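双臂收纳任务的抓取偏移校正:从采数据到上真机,全流程记录

写在前面。这篇是给组里后来的人看的,也给在网上搜“换了夹爪指垫之后策略就废了”的人看。写得急,有错别字见谅,命令行那部分我另外放仓库里,这里只讲做法和坑。

先说背景。我们的双臂平台跑的是桌面收纳:瓶瓶罐罐,托盘,篮子,一只手拿,另一只手看着或者接。策略是普通的模仿学习,动作分块输出,输入是腕部相机加关节状态。没什么花的。问题出在八月份换了一批指垫,厚度变了一点点,结果原来很稳的抓取开始歪。瓶子拿起来是拿起来了,角度不对,放的时候磕托盘边。

重新采一遍全部数据?不现实。所以搞了个偏移校正,代号 Baran,很小的一个残差网络,接在主策略后面,只改末端的位姿,不碰夹爪开合。主策略冻住。训练只要 40 条演示。

下面按步骤来。

一、准备

要的东西:

双臂平台,两边都能遥操作
腕部相机,两只手都装
主策略的权重,随便哪个版本,但是要冻住
Utavau(我们自己的录制工具,时间戳对齐用它,别用别的)
Skitico 的标定脚本
几个形状不一样的容器,细脖子的一定要有

容器这里多说两句。细脖子大肚子的瓶子最难,抓脖子的时候重心在外面,稍微歪一点整个瓶子就转。方的杯子反而没啥信息量,抓歪了也被夹爪自己掰正了,学不到东西。我第一轮全用杯子采,白干一个下午。

二、标定

先标相机到夹爪的外参,再标两只手基座之间的相对位姿。顺序不能反。反了的话脚本不报错,出来的数看着也像那么回事,但是后面残差会把标定误差一起吃进去,换个工位就崩。

标定板摆 14 个位置。不要全摆在桌子中间,边上也要有,高一点的地方也要有。手腕要转,光平移不行。

标完跑一遍验证:一只手不动,另一只手用腕部相机去看它的末端,算出来的位置和正运动学给的位置比。差太多就重来。别想着“先凑合采,后面再修”,修不了。

手指在画面里会占掉一块,这个不用裁。裁过一版,效果变差。猜是因为网络要靠手指的位置判断相机有没有松,没有仔细验证过,先这么记着。

三、采数据

采之前想清楚一件事:残差学的是“主策略想去的地方”和“人觉得应该去的地方”之间的差。所以演示不能从头到尾都是人在操作。做法是主策略先跑,跑到快要接触的时候人接管,修正,抓,抬,停一下,放。接管那一刻的主策略输出一定要记下来,没有这个这条数据就是废的。

Utavau 里面有个开关叫 shadow,打开以后人接管了主策略还在后台继续算,输出照录不执行。默认是关的!我忘开过一次,一批全删了。

抬起来以后停一下,这个动作看着多余,其实是给另一只手的相机留时间。

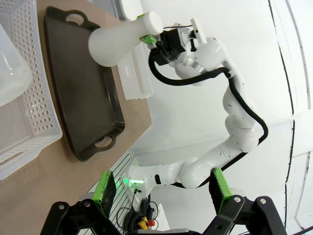 停的时长不用很严格,但是别晃。遥操作的时候人手会下意识找补,瓶子在空中一直微调,录下来的全是噪声。松开主手,让从臂自己保持,等时间到了再接着走。踏板绑一个“冻结”键,很好用。

另外物体的初始摆放要打散。位置打散,朝向也打散,托盘挪一挪,篮子换边。我们的习惯是每采几条就全部挪一次,不挪的话网络直接背位置,验证集上好看得很,上真机一塌糊涂。

光照也换。窗帘拉开采几条,拉上采几条。白瓶子配白墙的时候分割容易糊,所以背景也尽量别一直是同一面。

失败的要不要留?留,但是单独放。抓滑了的、磕了的,标成 fail,训练的时候不进主损失,后面做检查用得上。

四、清洗

这一步最烦,也最值。

先看时间戳。两路腕部相机之间的差超过 38 毫秒的帧直接丢。丢多了整条不要。网口线有时候会松,表现就是一路相机隔一会儿卡一下,肉眼看视频看不出来,画时间差的曲线一眼就看出来了。

再看残差的幅度。正常应该是接近物体的时候慢慢变大,抓住以后稳住。如果一接管就跳一个大的,说明接管太晚,人在救场,这种不要。如果全程都是零,那就是 shadow 没开,或者人根本没动。

然后看夹爪开合的时刻。开合由主策略管,但是人接管以后夹爪也是人按的,两边的时刻会错开。我的处理是以人的为准对齐,前后各留一小段。不对齐的话残差会学出一个奇怪的“往后缩”,因为它以为主策略还没合夹爪。

线缆。这个容易忘。臂外面走的粗线,肘部弯得厉害的时候会绷,绷了以后末端会被拽偏一点点,而这一点点和我们要学的偏移一个量级。采的时候线要留够余量,清洗的时候凡是肘部接近限位的帧都看一眼。我们丢掉的里面很大一部分是这个原因。

五、训练

网络很小,几层卷积加一个 MLP,输入是当前手的腕部图像、对侧手的腕部图像、关节角、主策略输出的那一块动作。输出是六维的位姿增量,过 tanh 再乘上限。

上限一定要设。我一开始没设,有一次残差输出了一个很大的旋转,手腕直接往桌子上怼,急停按得快,没出事。上限先给小,训完看分布,碰到上限的比例高了再放宽。

训练 660 步就够了,真的不用多。再往后训练损失还在掉,真机开始变差,典型的过拟合。数据就这么点,别贪。

几个有用没用的细节:

旋转用轴角,增量小的时候没有歧义,四元数没必要
对侧手的图像做随机丢弃,不然它会完全依赖对侧,对侧被挡住的时候就乱来
颜色增强要加,几何增强别加,翻转绝对不行,左右手不对称
主策略输出加一点点噪声,让残差别太信它
学习率不用调,默认的就行
批大小试过几个,没区别

还有个坑,归一化的统计量要用主策略当初的那一份,不要用这批新数据重新算。重新算了以后主策略的输出在残差网络眼里就不是原来那个尺度,loss 照样降,就是上真机不对。查了我两天。

六、上真机

先空跑。没有物体,只放托盘和篮子,看残差的输出是不是接近零。不是零就说明它在认背景,回去加打散。

再慢速跑,速度打到最低,手放急停上。看三样:接近的时候有没有抖,抓住的瞬间有没有往旁边推,抬起来以后姿态稳不稳。抖一般是控制频率对不上,残差的频率和主策略的分块要同步刷新,不要各跑各的。往旁边推一般是外参,回第二步。

抬起来姿态不稳比较麻烦,可能是指垫本身,也可能是抓的位置太高。细脖子的瓶子抓到靠近瓶口的地方就会这样,肚子那一头往下坠。我们后来在损失里给抓取高度加了一点权重,好了不少。

最后正常速度跑评估。物体用训练里没出现过的,至少留一个细脖子的。评估的摆放提前写好,打印出来照着摆,不要临场想,临场摆的都会不自觉地偏向好抓的位置。

七、结果

放置时磕托盘边的情况明显少了,这是最开始想解决的事,解决了。抓取本身的成功率和换指垫之前差不多持平,没有更好。耗时略长,因为多了那一下停顿。停顿能不能在推理的时候去掉?试过,去掉以后对侧图像常常是糊的,残差变得不太稳,所以先留着。

对侧视角到底有没有用,做了消融。只用本侧相机,平放的杯子没差别,斜着拿的瓶子差一截。本侧相机离得太近,看到的基本就是瓶身的一片,分不出歪了多少,对侧能看见整个轮廓。所以如果你的任务只有方的东西,单侧就够,省一半事。

半透明的容器效果一般。反光,轮廓断断续续的。没有好办法,多采几条能好一点。

换工位也试了,搬到 Reltstead 那边的台子上,外参重新标,残差权重不动,能用。主策略反而掉得比残差多,估计是桌子高度的问题。

八、常见问题

空跑的时候残差不为零
背景没打散,或者归一化用错了。先查归一化。

抓住以后手腕慢慢转
从臂保持模式没开,或者线在拽。把线理一下再试。

接管的瞬间机械臂跳一下
主手和从臂的姿态没对齐就接管了。Utavau 里把对齐阈值调小,宁可多等一会。

两只手会不会撞
会。对侧那只手看的时候要有固定的观察位,别让它自由跑。观察位选在能看到对方夹爪和托盘的地方,手指张开,离远一点。我们是写死了几个位置轮着用。

别的型号的臂行不行
应该行,没试过。重复定位精度太差的话就别折腾这个了,先修硬件。

能不能连夹爪开合一起校正
想过,没做。开合是离散的,混在一起训不太好收敛,下一版再说。

还没写的:损失函数的具体权重,观察位的坐标,Skitico 脚本的参数表。都在仓库 docs 下面,文件名以 baran 开头的那几个。指垫再换的话从第三步开始重做就行,标定不用动,除非相机也拆过。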